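How does a robot know where its own hand is?

Close your eyes and touch your nose. Go on, I'll wait!

You got it, didn't you? (Or at least you got your cheek, which is pretty close.) You couldn't see your hand, but your brain knew where it was the whole time. Your muscles and joints were sending it little messages, and your brain added them all up.

I write software that helps robots do the same kind of thing. The program I work on is called Terotard, and its whole job is to answer one question over and over: where is the hand right now? It answers that question 80 times every second. By the time you've said "banana", it has already had dozens of goes.

Clue number one: looking at the room

Imagine you wake up in a strange bedroom. You look around and see a window on one side and a cupboard on the other. Now roll over. The window seems to slide across, but you know the window hasn't gone anywhere. You moved!

Terotard works that out with a camera. It gets a picture, picks out lots of small spots that are easy to find again (the corner of a window, the edge of a shelf, a speckle on the floor) and then looks for those same spots in the next picture. If they have all shifted to the left, the camera has probably turned to the right.

My favourite spots are corners. A plain white wall is awful, because every bit of it looks like every other bit. Try it at home: cut a small hole in a piece of paper, hold it up close to a photo in a magazine and ask a friend to guess which part of the photo is showing. A bit of blue sky is really hard to place. The tip of somebody's shoe is easy!

In one of our tests, Terotard found 800 spots in a single picture. It doesn't keep them all, though. Some are on things that move, like people and curtains, and if you trust a curtain to stay still you'll get very muddled. So the program has a kind of vote. If most of the spots say "we turned right" and a few say "no, we went up", the few get left out.

Clue number two: tags

You've probably seen those square black and white codes you scan with a phone. Robots like squares too, but theirs are simpler, with bigger blocks. They're called fiducial tags (say it fid-OO-shul). Each pattern has its own number, so the software can tell tag 82 from all the others.

The clever bit is the shape. The program has been told exactly how big the square is. If it looks small, it must be far away. If it looks squashed on one side, it must be tilted. Hold a biscuit out in front of you and tip it back and you'll see the circle go flat like an egg. Your eyes do this sum without asking you.
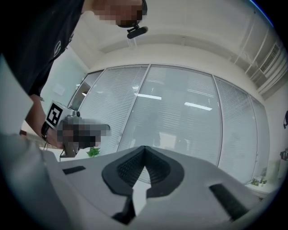 A tag on a white block, fixed to a hand-held gripper. Can you spot some good corners in the room behind?

Putting the clues together

Sometimes the clues don't agree. The room spots might say the hand is over the cup, and the tag might say it's over the spoon. What then?

Terotard gives each clue a score for how sure it is. A big, clear tag gets a high score. A blurry one gets a low score. Then it mixes the answers, listening hardest to the clue with the best score. The next part of our software, which we call Masri, takes that answer and plans which way the hand should go.

We do get it wrong! I once typed a minus sign where there shouldn't have been one, and the program was quite certain that the hand was under the floor. It took me nearly a whole day to find it.

Try it yourself

Draw a square on some card, colour in a few blocks inside it and stand it on a table. Walk backwards and stop when you can't make out the pattern any more. Measure how far you got, then turn the lights down and try again. Did you have to stop sooner?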